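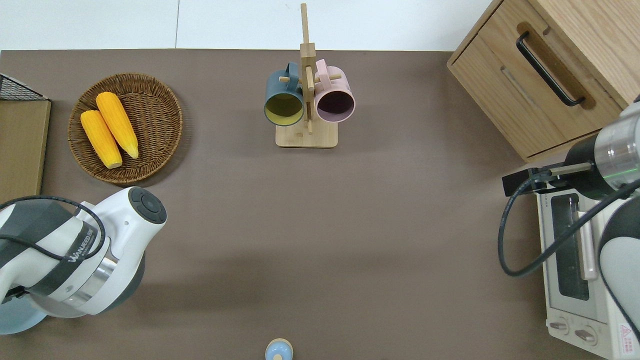 Robot software that can say where it got stuck

8 May 2025

Print | E-mail this article

Kristýna Trnka spends most of her working day reading logs. She leads the planning and control group at Hullik, a software company that writes the layer between a robot's cameras and its motors, and she says the logs are where the product began.

"We had two arms on a table and they stopped," she said. "You would look at the screen and it said 'plan failed.' Nothing else. So you ran it again, and the second time it went through, and you learned nothing from either run."

The product is called Arnusis. It takes in camera images and joint readings, keeps a model of what is on the table, and plans motion for two arms at once. The first version went to outside users in February. Bastien Moulin, who joined the company to work on perception, looks after the part that turns images into objects the planner can use.

Both of them talked to us at the company's office in Iltovmont, where the test tables are set up with kitchen things. Moulin said the choice of kitchen things was practical. Mugs have handles, drawers have one direction they will move in, and an oven door swings through space that an arm may want to use.

"A drawer is a good test of honesty," he said. "If your estimate of the handle is off by a little, you can still close the gripper on it. Then you pull, and the force is in the wrong direction, and the arm starts fighting the drawer. The planner thinks everything is fine. The controller knows it isn't."

In older versions those two parts did not share that information. The planner produced a path and handed it over, and the controller followed it until a limit was reached. Trnka's group changed the interface so that the controller reports back while it is moving. It sends the force it feels, the error between the planned and measured position, and a short code for what it believes is going on.

"There are 32 of those codes," Trnka said. "We started with many more. People on the team kept adding their own. Then we went through a month of logs and threw out the ones that never led to a different decision. If the planner does the same thing for two codes, you have one code."

The month of logs covered 2,619 runs. Trnka said that 600 of them had ended in a stop, and that the group read every one of those by hand, in pairs, over several weeks. The biggest group of stops had nothing to do with grasping. They came from the arms waiting for each other.

"Each arm reserves the space it is going to move through," she said. "That's the normal way to do it and it's safe. But a reservation was held for the whole motion. So the left arm is finished with the middle of the table and still owns it. The right arm asks for it, gets a no, and after a while gives up."

The fix was to release the space in slices as the arm moves out of it. It took one engineer four days to write and the rest of the team most of a season to trust. Trnka would not let it run at full speed until the release logic had been checked against recorded runs, including ones where a cable had swung into a region the planner thought was free.

Cables are still a sore point. The collision model covers the links of the arm and the gripper, and cables are handled with a margin added around the wrist. Moulin called this "a fat sleeve" and said he does not like it. A wide margin blocks motions that would be perfectly safe, and a narrow one misses loops that hang low. His group has tried estimating the cable's shape from the camera, with mixed results.

"It works when the cable is dark and the thing behind it is light," he said. "When it's a dark cable over a dark gripper, we lose it. I wouldn't ship that."

Perception has other gaps. Thin wire mesh gives poor depth readings. Glass doors are worse, and the system sometimes places the inside of an oven closer than the door. Arnusis now marks these areas as uncertain and plans around them unless the task requires contact. When it does, the arm slows down and relies on force.

The replay tool is the part users write in about most often. It is named Sheikh, after nothing in particular according to Trnka, who said the name was on a list and was short enough to type. It plays back a run with the camera view, the planner's model and the controller codes on one timeline. A user can stop at any point, change a parameter and have the planner try again from there.

"I use it more than anything else we make," Moulin said. "Before, I would get a message saying perception was wrong. Now I get a time and an object. Half the time perception was right and the model was stale — it had the mug where it was two seconds ago."

The next release is planned to cut the delay between image and model update. It stands at 57 milliseconds on the office machines, and Trnka said she would sooner have a steady number than a lower one that jumps around. She is also rewriting the messages the software shows when it stops. "Plan failed" was removed from the code last month.

Share this article | 6 shares | 4 comments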